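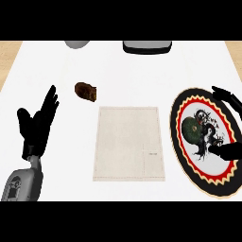 Fornbridge Library to Lend Kitchen Equipment Beginning in November

The Fornbridge Public Library will begin lending kitchen equipment to cardholders in November, under an agreement approved by the library board at its most recent meeting. The collection will open with 300 items and will be housed at the Stadton Road branch, in the ground floor space formerly used for periodicals.

The service is open to any resident of Fornbridge or Odcombe who is 18 or older and holds a library card in good standing. Items may be borrowed for up to 2 weeks and renewed once, provided that no other borrower has placed a hold. There is no charge to borrow. Late items will be subject to the same daily fee that now applies to films and audiobooks.

The opening collection covers baking pans, mixing bowls, storage containers, canning equipment, pasta machines, food scales and large stockpots. A smaller number of electric appliances, including stand mixers and slow cookers, will be added after safety testing has been completed. Knives, pressure cookers and deep fryers will not be lent.

"Residents have asked us for this service for several years, most often before the holidays," said Nestor Policarpio, director of the library. "Many households need a large roasting pan or a set of cake tins once or twice a year and have no place to keep them. We already have the shelves, the catalog and the staff to manage a shared collection."

Funding for the first year comes from a 40 percent share of the library's annual book sale proceeds, together with a grant from the Stadton Neighborhood Fund. The grant covers shelving, storage bins and a commercial dishwasher, which has been installed in the staff area of the branch. No money has been moved from the budget for books and periodicals.

Borrowers are asked to return all items clean and dry, with every part listed on the attached tag. Staff will inspect each item at the desk and wash it again before it is returned to the shelf. Equipment that has been in contact with nuts will be accepted, but the library cannot guarantee that any item is free of allergens. A notice to this effect will appear on each tag and in the online catalog.

Kitchen items may not be placed in the outdoor book drop or returned to other branches. Borrowers who cannot reach Stadton Road during regular hours may arrange a return time by telephone – the branch will accept returns until 8 p.m. by appointment.

The library reviewed 700 responses to a resident survey before making its recommendation to the board. Respondents were asked to choose among several possible additions to the lending collection, including garden tools, board games and musical instruments. Kitchen equipment received the most support, followed by garden tools. The board has asked for a separate report on garden tools, with attention to storage and insurance, before the end of the next budget year.

Residents who wish to donate equipment may bring it to the branch during the month before opening. Donated items must be complete, free of rust and chips, and no larger than a standard storage bin. Electric appliances cannot be accepted as donations. Items that do not meet these terms will be returned to the donor.

A printed list of the collection will be available at all branches. Holds may be placed through the online catalog once the service opens. Questions may be directed to the circulation desk at the Stadton Road branch.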